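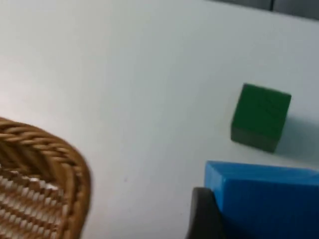
Community > Makers > Threads > Robot arm build

OK, arm thread, part whatever. I've been at the shared shop in Baltthorpe every free evening since October and I have so much to tell you all. Buckle up, it's mostly about blocks and a basket.

Quick catch-up if you're new: I'm building a small robot arm with Ladan Naseri. She does the electronics and I do the printing, the code and the yelling. The arm is called Hilon. There's a little camera on the wrist, and the job is simple to say: pick up a block, put it in the basket.

Simple to say!! We are 327 tries in.

The blocks first. Green cube, and a bigger long blue one. I love the green cube. It's a friendly size, the fingers close on it from nearly any angle, and it sits still. The blue block is the one I lie awake over. Come at it crooked and one finger lands first and shoves the whole thing across the table.

So the new rule is that the fingers go down next to the block, stop, and then close at a crawl. I was doing down-and-close in one move because it looked cool. It did look cool. It also launched a block at Azadeh Bakhtiari's coffee.

(Azadeh, if you're reading, I still owe you a coffee.)

Fingers are black, printed, with a rounded tapered tip. Version one had square tips and they caught on everything. Rounding them off took me one evening and fixed more than two weeks of code did. I'm trying to be happy about that.

White tabletop, big yes from me. We started on the old workbench, which is all stains and pencil marks, and the vision code kept finding "blocks" in the stains. On plain white it finds the colors right away. Shadows still fool it now and then. The dark side of the green cube can go nearly black when the light comes in low from one side, and then the code thinks the cube is half as tall as it is.

Fix for that: stop looking for one green and look for a range of greens, bright top to murky bottom. Ladan suggested this in week one. I wrote it down in week one. I did it last night.

People keep asking about the wicker basket. Yes, a plastic bin would be easier. But the twisted rim is so nice to look at, and the woven bottom keeps the blocks from sliding when they land. The stripy weave does drive the camera a little nuts up close, so we just don't look for blocks in there. Once it's dropped, it's dropped, move on.

Wrist camera notes for the two people who asked. It blurs when the arm swings fast, so we only trust what it sees after a short pause. The pause makes each run slower and I do not care even a little.

Cable tip, free of charge: leave more slack at the wrist than you think. Ours pulled out mid-swing and Hilon just froze there like it had forgotten why it came into the room. Ladan has since run everything through a sleeve from Conduditz and it's been solid.

Next up is sorting by color, which means a second basket, and then a softer pad on the fingertips. I've got a scrap of rubber from the Nogueira bin at the shop and a tube of glue and no plan. If you've stuck rubber to printed plastic and had it stay stuck, please tell me how.

Also Ladan wants the arm to wave when it finishes a run. I said that was silly and then stayed till closing writing the wave. Code goes up once I've cleaned out the swearing.

Contact | Copyright | Back to top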